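Trenham Robotics Club forum > Student projects > Gripper build, pad grip problems

mali_m
Hi all, week three of the gripper project and I'm stuck on the pads. Our group (me, Bereket and Roos) wants it picking up small flat stuff for the Tullden comp in August. Photos so far:
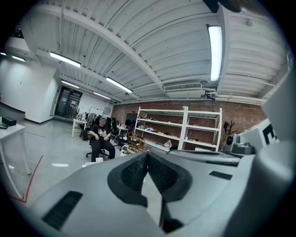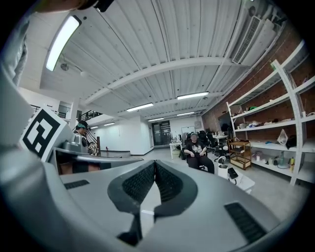
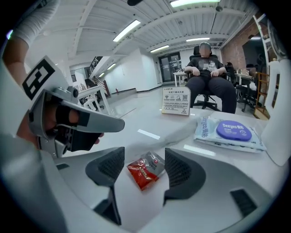 Bereket reckons the textured faces are fine and we're just closing too early. I reckon we need softer pads. We logged 98 tries and dropped 27, mostly sachets, and I'm a bit over it! Anyone been through this?

gwawr_l
Softer, every time. We swapped ours last year and never looked back (bit messy to glue though).

Bereket N
Gwawr please don't encourage her haha. 27 drops and most of them were when we rushed before lunch. Practise first, then spend the money.

hamdia_z
Kinda with Bereket. Soft pads wear out fast, and you'd have to redo all your tries with the new ones. Did you log who was holding it each time?

mali_m
Nope, only the object and pass/fail. Roos is adding a column tonight.

gwawr_l
Still say softer. I've got a spare set, grab them Thursday arvo if you want.

mali_m
Yes please!! Bereket can sulk.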